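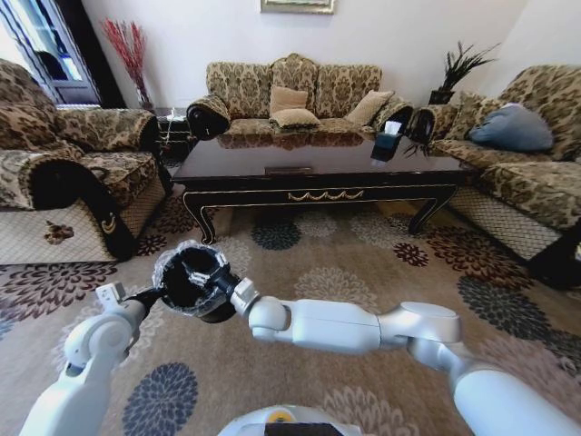 Vuker Home Build Group: Equipment

Civarus two-arm kit, white shells, black gripper

Listed at $2,198 with one gripper. The Bornar page calls it "living room ready." We'd treat that as a slogan. Shiny plastic wrap around a round black object is a fair test of any grip, and the spec sheet only quotes rigid blocks.

Rated load: 18 ounces per arm. We plan on less.
Setup: almost 40 minutes, if the cables at the wrists are already routed. Leave slack at the joints.
Spare finger pads: $201 a set, which is hard to defend. Ahn pads are said to fit. We haven't tried them.
Patterned carpet and glossy tabletops: no claims made by the seller, none made by us.

Price checked 20th April. Next review in August.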